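7장 시뮬레이션에서 먼저 망해 보기

지난 장 끝에서 제가 큰소리를 좀 쳤죠. 조립 작업 정책을 실물 로봇 없이도 꽤 쓸 만한 수준까지 끌어올릴 수 있다고요. 이번 장은 그 말에 책임을 지는 장입니다. (조금 깁니다. 커피 한 잔 가져오세요!)

제가 Valtthorpe 연구실에 처음 들어갔을 때는 시연 데이터를 전부 손으로 모았습니다. 팔을 붙잡고 부품을 끼우고, 빼고, 다시 끼우고… 오후 네 시쯤 되면 손목이 욱신거려서 그날 모은 궤적의 뒷부분은 품질이 눈에 띄게 떨어졌어요. 그때 Jordan Stockdale이 그러더군요. 사람이 지쳐서 만든 떨림까지 정책이 배우고 있다고. 듣고 보니 정말 그랬습니다. 학습된 정책이 끼우기 직전에 꼭 한 번씩 움찔했거든요.

그래서 우리가 만들기 시작한 것이 Skorkelus라는 작업 환경 모음입니다. 탁자 하나, 팔 하나, 거기에 블록과 지그와 걸이대 같은 소품을 올려놓고 과제를 바꿔 가며 돌립니다. 이 장에서는 그중 ‘걸이대 옆 조립대’ 환경만 파고들 거예요. 방법 자체는 단순합니다. 사람이 시뮬레이터 안에서 시연을 40개만 만들고, 그 궤적을 물체 기준 좌표로 잘라낸 다음, 물체 배치를 무작위로 흔들면서 다시 이어 붙입니다. 이어 붙인 궤적은 일단 끝까지 실행해 보고, 과제 성공 조건을 만족한 것만 남깁니다. 이렇게 2295개를 시도해서 2082개를 건졌습니다. 버린 것들도 지우지는 마세요. 7.4절에서 실패 궤적을 다시 꺼내 쓸 텐데, 저는 그 절이 이 장에서 제일 재미있다고 생각합니다.

그럼 이 데이터로 학습한 정책은 얼마나 잘하느냐? 학습 때 못 본 배치에서 성공률이 거의 85퍼센트였습니다. 솔직히 저는 의자에서 벌떡 일어났어요! 물론 같은 시뮬레이터 안에서 잰 숫자라 여기서 흥분하면 안 됩니다. 마찰 계수 하나만 건드려도 결과가 우수수 무너지는 꼴을 7.3절에서 보게 될 겁니다.

읽으면서 세 가지 용어는 구분해 두면 좋겠습니다. ‘시연’은 사람이 조종해서 만든 원본이고, ‘합성 궤적’은 그걸 잘라 붙여 만든 것, ‘롤아웃’은 학습이 끝난 정책이 혼자 움직인 기록입니다. 논문들이 이 셋을 은근히 섞어 써서 저도 한참 헤맸습니다. 표를 읽다가 숫자가 이상하다 싶으면 분모가 이 셋 중 어느 것인지부터 확인해 보세요.

환경의 겉모습에도 손이 꽤 갔습니다. 회색 매트를 깐 나무 탁자, 꺾인 받침대에 올린 검은 팔, 오른쪽의 걸이대까지는 과제에 필요한 것들이고요, 뒤쪽 책장이나 블라인드 달린 창은 영상 입력 정책이 텅 빈 배경에만 익숙해지지 않게 하려고 넣었습니다. 그리퍼 손가락은 선명한 자홍색으로 칠했습니다. 롤아웃 영상을 수백 편씩 돌려 보다 보면 손끝이 한눈에 보이는 게 얼마나 고마운지 몰라요. 색을 바꿔서 다시 학습시키는 건 연습문제로 남겨 둡니다.

7.1절로 넘어가기 전에 환경을 직접 한번 띄워 보세요. 시점도 이리저리 돌려 보고, 팔도 조금 움직여 보시고요.
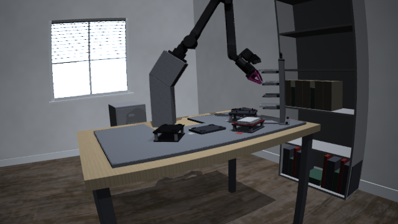
Maureen Horrocks는 이 장의 초고를 읽고 여백에 이렇게 적어 보냈습니다. “성공한 궤적만 남기면 쉬운 배치가 데이터에 더 많이 쌓이지 않나요? 저라면 성공률을 말하기 전에 버려진 배치들이 어디에 몰려 있는지부터 그려 보게 하겠어요. 그 그림 없이 학생들이 7.2절로 넘어가면 곤란할 것 같습니다.”

문의 및 오탈자 제보: Lockwood 출판 교재편집부 | © Lockwood. 무단 전재 금지 | 맨 위로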